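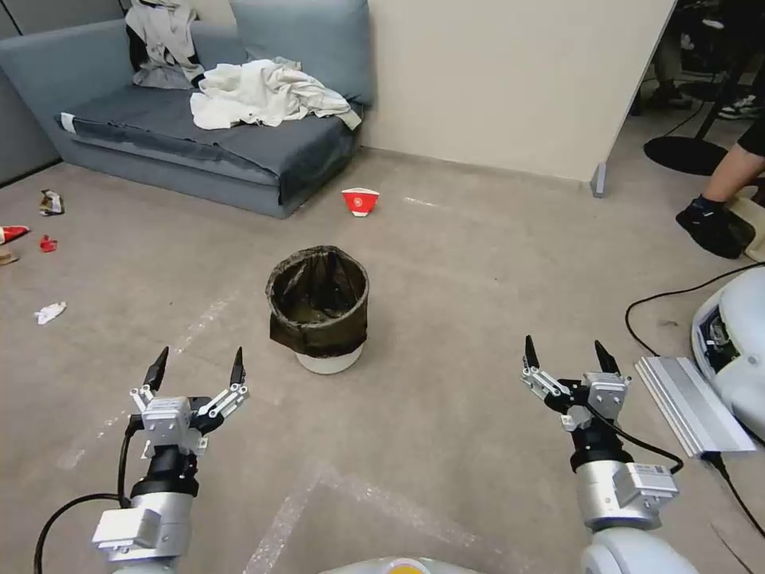
Does a home need a whole-house declutter before the holidays? Most homes need a clear entryway, a clear table and somewhere for guests to sit, and the rest can wait until spring.

Viment Questions the December Declutter in New Guide for Renters

BRAVLEY, 4 Dec 2025 — Viment, a tenant advice service based in Bravley, today released a free guide that asks renters to spend less on getting organized this winter. The guide, called Leave It Till Spring, looks at the claims made for storage bins, drawer dividers, paid decluttering courses and 30-day tidying challenges, and finds most of them thin.

"Every December our members get told that their apartment is a problem and that a set of matching boxes will fix it," said Gaurav Mittal, who edits Viment's guides. "We asked 200 of them what they bought last year and whether they still use it. A lot of those boxes are now in a closet, holding other boxes."

Viment doesn't claim its survey is science. The members who answered chose to answer, and people who regret a purchase may be more eager to talk about it. The service would like to see the same modesty from companies that promise calmer mornings or better sleep to anyone who folds T-shirts a certain way. 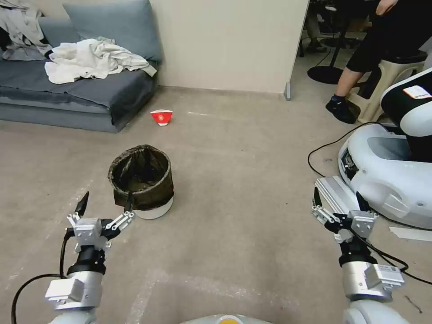
Challenges that set a daily quota get the hardest treatment in the guide. They ask people to throw out a fixed number of items, and a quota treats a winter coat and a dead pen as the same thing. A paper cup lying on the floor, like the red-and-white one near the sofa, takes a few seconds to pick up and would score a full point under most of these plans. Sorting a box of old tax papers takes an evening and may score nothing at all. Members who tried a challenge told Viment they got very good at finding pens.

The guide also takes on the claim that clutter costs renters money. One widely shared post puts the loss at 1000 dollars a year per household. Viment could not find where the figure came from, and neither could the two bloggers it wrote to who had repeated it.

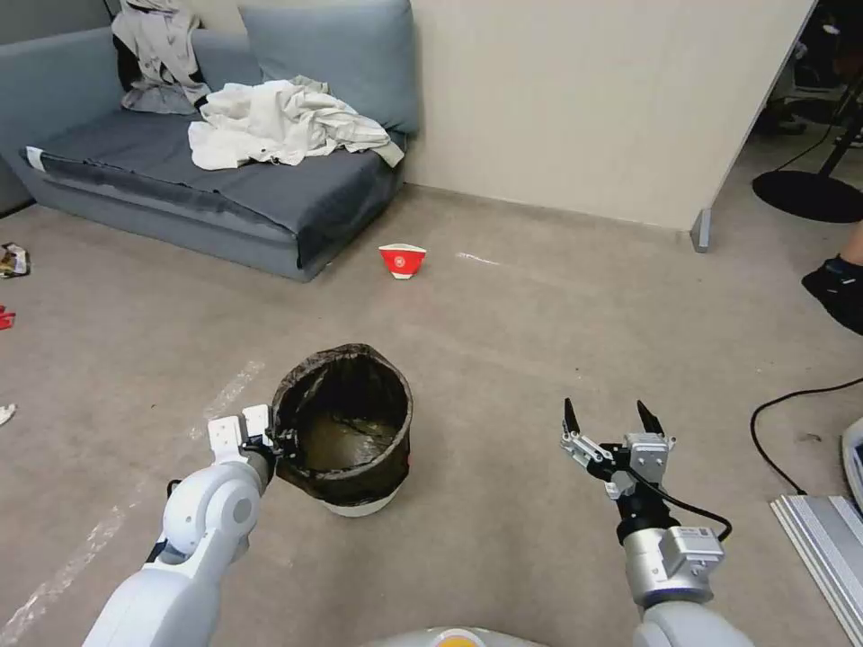 Laundry has a chapter of its own, written by Myrtle Sorensen, a longtime member who ran a dry cleaning counter on Triantafyllou Street. She doubts that any product on the market gets clothes folded sooner. Clothes end up where people sit, and a crumpled white pile across a sofa seat with something gray hung over the back is a normal sight in a home where people work. Her advice is to pick one seat that stays free and stop worrying about the other.

"I've seen the special hampers come and go," Sorensen said. "People still want a chair to throw things on."

Leave It Till Spring runs 30 pages and carries no advertising. Printed copies can be picked up at the Viment office in the Merkier Building, 2 per household while they last.

Viment expects some readers to disagree and will print their letters in the next edition.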